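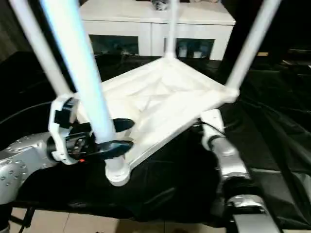 Ojārs Ots wrote in under the last gallery to insist that a stool has no front, so it can't be put together backward, and would I please stop warning people about it. I have left his comment up. I have also owned a stool that rocked for a whole winter on account of one leg being in the wrong corner, and Ojārs is welcome to come and sit on it.

THE WHITE STOOL GALLERY
Small furniture, part 35

This month's subject is white poles and the things they plug into. I got interested in May, when the Widum came to live with us. The Widum is a little white stool with a cloth seat and tube legs. Pevent sells it, Rikell used to sell it under a longer name, and the carton holds a sheet of drawings that both firms must have been happy with. I paid $28 for mine. The price has gone up to $50 since, and I can't find anything on the new one that wasn't on the old one, apart from a sticker.

People think of a stool as the simple relative of the chair. A chair at least gives you a back to get hold of. With a stool you have a square and some sticks, and until the last stick is in you have nothing to sit on and nowhere sensible to put it down.

Legs in the air

Upside down is how most of them get built and how a fair number of them get stored. The cloth seat goes soft in this position and wrinkles across the middle, and it stays that way until somebody sits on it. Ironing does nothing. I tried it, on the low setting, with a towel.

The rounded foot caps are the part to keep an eye on. They come off in carpet and get vacuumed up. A replacement set is part number 2492 in the Pevent spares list, out of stock each time I've looked, though Khokhar Hardware on the corner has a drawer of caps that fit if you're not fussy about the shade of white. There turn out to be a lot of shades of white. Mine now has one foot in what I'd call hospital and the rest in what I'd call yogurt.

Poles and where they go

The other half of the job is the poles. They're long, they're smooth, they're rounded at the tip, and they roll. I lost one behind the radiator for most of an evening and found it by stepping on it somewhere else, so it may be I lost two.

A folding stand is cousin to the stool in every way that matters. You get struts that cross, a pale panel, a foot like a doorknob, and uprights that have to be talked into place. Get the uprights in while the thing is lying down and you'll find it won't stand up in the space you've left yourself. Get it upright first and you'll want a third elbow.

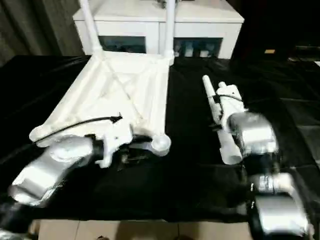
My own approach is to do the worst joint first, while I still have my manners. Push, quarter turn, push again. If it squeaks, that's fine. If it clicks, I stop and check the drawing, because on the Rikell version the click was good news and on the Pevent version it was a small plastic tab coming off. I kept the tab. It's in the jar with the other tabs.

A dark cloth under the work is the one piece of advice I'll stand behind. White parts on a white sheet are a game of hide and seek, and I've played it with a flashlight. An old black tablecloth does very well, and it shows you every crumb of packing foam too, which is a punishment for something.

Laying it all out

There's a school of thought that says you should set out every part in order of size before you begin. I belong to it on paper. In practice I set out the tubes I like the look of, stand a couple on end because they'll stand, and leave the round bits wherever they roll to a halt. Pipes with a flared end will stay up by themselves if the table's level. The plain ones wait until you've turned away.

White pipes standing up, a slim white rod at a slant, and a round knob down on the black.
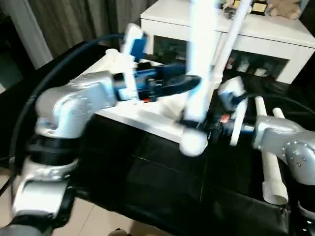

Notes and leftovers

The seat cloth is sold as washable. Mine went through at a cool setting and came back a hair smaller, which made the seat tighter and, I'd argue, better. Don't hold me to that if you have the Rikell.

Several readers asked whether the stool takes a grown adult. The carton has a weight figure, but mine was under the shipping label and left with it. I sit on it to tie my shoes. My brother-in-law sat on it through an entire ball game, extra innings and all, and both of them are still in use.

If you have a Widum with the old wide foot caps, please send a picture, preferably with the thing upside down so the corners show. Part 36 will be towel rails, unless I find the other pole.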